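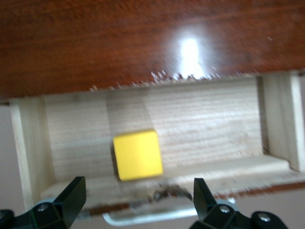 Fitting a lock and re-waxing the runners: notes on an old chest of drawers

The chest came from a house clearance in Sandwood and has stood in the back bedroom since May. It is a plain piece, with a dark varnished carcass and pale drawers, and I bought it to hold paper records. Paper is heavy. A full drawer of it finds every fault in a runner, and most of what follows concerns friction.

Drawers of this type run wood on wood. The bottom edges of the sides bear on two strips fixed inside the carcass, and both surfaces wear. The wear is greatest at the front of the strip and at the back of the drawer side, so a worn drawer tips down as it is pulled out and rubs on the rail beneath. People often take this for swelling and plane the sides. Planing makes the fit sloppy and leaves the tipping where it was.

I measured the strips with a straightedge and feeler gauges. The worst was down by 3 mm at the front. The fix is to pare the worn part flat and glue on a slip of harder timber, then plane the slip down until the straightedge sits without rocking. I used beech offcuts and hide glue. Modern white glue would hold equally well, but the next person to work on the chest may want to take the joint apart, and hide glue lets go with heat and moisture.

Wax next. I tried three things on separate drawers: a candle stub, a hard furniture wax from Lauritsen, and dry soap. Soap was the slickest on the first day and had gone draggy within a fortnight - I suspect it takes up moisture, and that room is not well heated. The candle and the furniture wax were hard to tell apart. I now use the candle.

To compare them I hooked a luggage scale to the front of each drawer and noted the pull needed to start it moving. The test load was 50 sheets of heavy card, plus a bag of sand to bring the total up to 734 g. That is far less than a full drawer of paper, so the readings are good for ranking the waxes and for little else. I did not repeat the test in cold weather and should have.

The lock was less satisfactory. I ordered a cut drawer lock from Kestberg with a pin spacing given as 50 mm, and the drawing on the packet did not match the part inside. The body was deeper than the drawer front would allow. I returned it and fitted a shallower one from a box of odds and ends at the Skulmont market, which had no key. A key blank filed to fit took most of an evening.

Two jobs remain. The back panel has shrunk and shows a gap along one side, which lets in dust. One of the stop blocks is also loose, so that drawer goes in too far and sits back from its neighbours. I will glue the block once I have decided where the drawer front ought to finish, probably level with the one above it.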